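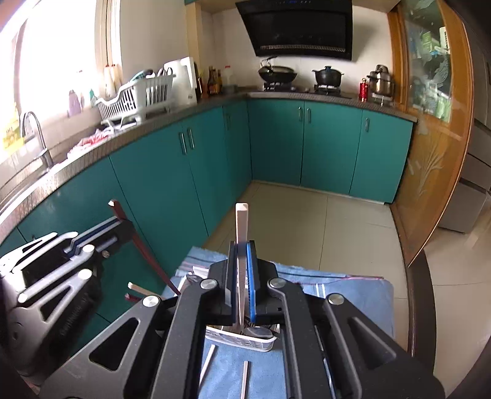

My bike check before a long tour always starts the night before we leave, with tea, and it always takes longer than I think it will! We're off from Jetthorpe on Friday, 804 miles to Hosberg, so I went over everything. Food bag first: stove, pot, two spoons. I'm adding chopsticks this year, dark red with light tips like that one up there, they slide down beside the tent poles and weigh nothing.

Brakes: OK. Front pads are new, rear ones have some life left.

Tires: OK. 60 psi in both. Small cut in the rear sidewall (glass, outside Odel), so I booted it from the inside and I'll look again after day one.

Chain: replace. It's nearly at the wear mark and I don't trust it on the climb out of Rønning.

Rack bolts: one loose, left side. Tightened, plus a dab of threadlocker.

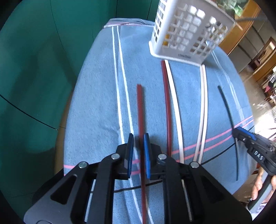 The right side was fine, but I did it too while the tube was open.

Lights: front OK, rear needs charging. Alfie Horrocks has the good cable, must ask him.

Spokes: all tight, tiny wobble at the back. Leaving it alone.

Bell: missing. Again!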